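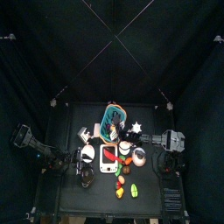

# Clindlow Air Service Working Group: August minutes

**Chair:** Nuno Meireles
**Minutes:** Brayden Vachon
**Also present:** airport operations, the Jemham chamber of commerce, two hotel owners, the county transit planner, Sepp Air (by phone, left after item 3)
**Start:** 4:00 p.m.

## 1. Last meeting's minutes

Approved with one correction. The previous minutes said Sepp had "committed to" a winter schedule. The chair asked that this be changed to "talked about." Sepp agreed that this was closer to what was said.

## 2. Summer bookings, Clindlow to Skendarar

Sepp reported that the route is "performing in line with expectations." The chair asked what the expectations were. Sepp said those are internal.

After some back and forth, Sepp gave one number: 278 passengers in the best week so far. Operations noted that the best week was also the week of the Skendarar boat festival, and asked for a normal week. Sepp did not have one to hand and will send it.

The chamber said its members feel the flights are full. The chair said that members who fly on Friday-type peaks will always feel that, and that he would like to see seats sold against seats flown before anyone puts "full" in a press release. One hotel owner said her summer guests mostly drive in and she hasn't noticed any change since the route started. The other has noticed a small one.

**Action:** Sepp to send weekly passenger counts and seat totals for the whole summer.

## 3. Winter revenue guarantee

Sepp is asking local partners to cover losses on the route over the winter, for up to 30 round trips. The draft agreement was circulated the night before the meeting and most people had only skimmed it.

Points raised:

- The draft lets Sepp cut a flight with 15 days' notice and still claim the guarantee for that month. The transit planner read the clause out twice. Sepp called it standard language. The chair asked where it was standard and did not get an answer.
- Fuel is passed through in full. There is no cap, and no credit back if the price drops.
- "Loss" is defined as whatever Sepp's accounts say it is. Operations would want to see landing fees and crew costs split out.
- The chamber supports a guarantee in principle and worries that a route lost in winter won't come back in spring. It was asked if it would put in money. It will ask its members.

The chair said he has now sat through two of these with other carriers, and both times the route ended the month the money did. He isn't against a third try but wants somebody to show what is different. Sepp said the aircraft is smaller this time. It was agreed that this is a difference.

No vote taken. Sepp left the call at this point.

**Action:** Operations to mark up the draft - notice period, fuel, definition of loss - and send it back to Sepp.
**Action:** Chamber to report what its members will pledge, in dollars. 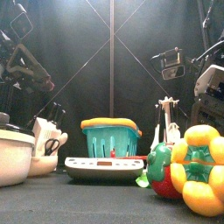 *Household and toy kitchen items on a dark tabletop.*

## 4. Shuttle from Jemham

The transit planner presented the shuttle trial. The bus meets the morning flight only. Average load is 11 riders, counting airport staff who use it to get to work. Without staff she thinks it is a good deal lower, but drivers weren't told to record them separately.

The chamber wants the shuttle extended to the evening flight. The planner pointed out that the evening flight has been late often enough that the driver would be on overtime, and the trial budget has no overtime in it. Brayden Vachon asked if the bus could wait for a fixed time and then go. It could, but then it would miss the passengers it was sent for.

Left as is for now. Drivers will start recording staff and passengers separately.

**Action:** Transit planner to cost an evening run, with overtime included.

## 5. Terminal parking

Complaints continue about the new pay machine, which rejects some cards. The vendor says the fault is with the cards. Operations has tried three of its own cards and two were rejected.

The chair asked that no more fines be issued until the machine has been fixed. Operations will stop the fines but can't refund those already paid without county approval.

**Action:** Operations to ask the county about refunds.

## 6. Other business

The chamber passed around a draft leaflet calling Clindlow "the gateway to Skendarar." Several people thought this was a stretch with one airline and no winter schedule. Held over until item 3 is settled.

Next meeting when Sepp's figures are in. If they are not in, the chair will write to Sepp again and copy the county.

**Closed:** 5:40 p.m.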